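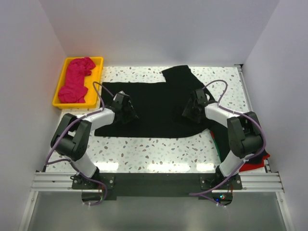
Does Cold Water Washing Save What the Labels Say It Does?

Project report by Petrică Oprea and Costel Pîrvu
August 2023

Why we picked this

Detergent bottles make big promises about cold water. The one in my mother's kitchen says colors stay bright and stains come out the same as in a warm wash. We did not believe it. Costel also doubted that dark clothes fade slower in cold water, which everybody seems to repeat and few people seem to test. So we tested both claims, in a small way, with old shirts.

What we did

We collected 48 squares of cotton cut from worn-out black and red T-shirts. Half went through a cold cycle and half through a warm one at 40 degrees Celsius. Both groups used the same amount of Plinora liquid, because that is what the laundry room at Ilie Hall sells. Each square was washed 11 times and dried flat indoors. Before the first wash we put a spot of coffee on half of the squares in each group and let it sit overnight.

To judge fading, we asked 13 classmates to compare washed squares with unwashed ones and score the change from zero to five. They were not told which square came from which cycle. We had wanted to borrow a color meter from the Clarkevia lab, but the waiting list ran into October.

What we found

On the black squares, the warm group scored as more faded, and the gap was small. Several classmates gave both groups the same score. 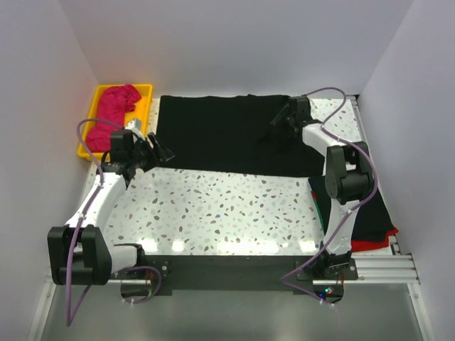 The red squares were harder to read. One of the shirts had already lost a lot of color before we cut it up, and we only noticed that its pieces had not been split evenly when we went back through our notes. I would not trust the red results at all.

Coffee was clearer. The warm squares came out cleaner, and the cold ones kept a faint ring even after the last wash. That does not match the bottle.

Problems

Our machine has a "cold" button and no thermometer. In summer the tap water in the building is hardly cold – we should have measured it. We also used one detergent only, so we can't say how the Plarkance powder would do, and its box makes the same promises.

Costel thinks the fading result would hold up in a bigger test. I am less sure. People scoring cloth by eye under a ceiling lamp is a weak method, and if we repeat this we will book the meter first and cut every square from new fabric.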